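4. What we did with the two arms

Our assignment was to get a two-armed setup to learn a packing task from demonstrations: one arm brings an item, the other helps or stays out of the way, and the tray in the middle receives it. We named the project Pustside, after a typo in the first proposal that had already been graded.

We recorded 257 demonstrations by teleoperation. The first 13 were thrown out. They mostly taught the policy to hesitate, a skill it had picked up without us. The remaining ones were cut into 2957 short segments and used to train 3 versions of the policy, identical except for how much of the past each one could see. 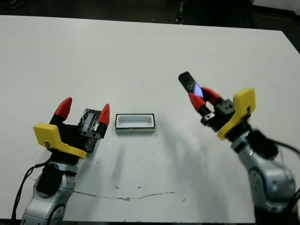
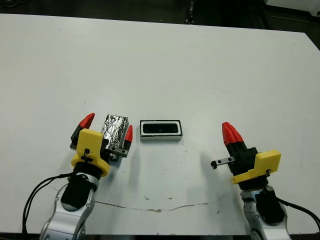

Left gripper loaded, tray between the arms.

The short-memory version was the quickest and the least embarrassed. It would place an item, forget it had done so, and go back for it. The long-memory version remembered everything, including our operators' habit of pausing before each grasp, and reproduced the pause faithfully. We chose the middle one, mainly for its manners.

Mwakalinga read a draft of this section and objected that we were blaming memory for what might be plain timing trouble: the two arms were logged on separate clocks until June, and a policy that sees more history also sees more of the mismatch. We went back and checked. The objection holds for the older recordings – a good part of our data – so the comparison should be read with suspicion until we retrain on the newer ones.

4.1 Handovers

Enden, the simulator we used for early tests, has very forgiving contact physics. Every handover we tried there worked. On the real arms the giving hand let go too early, or the receiving hand closed too late, and we spent an afternoon arguing over which of these was the bug. We now train the release and the grasp as one action. Results are in Table 2, along with the runs from the Bamcombe lab, where the floor is less level.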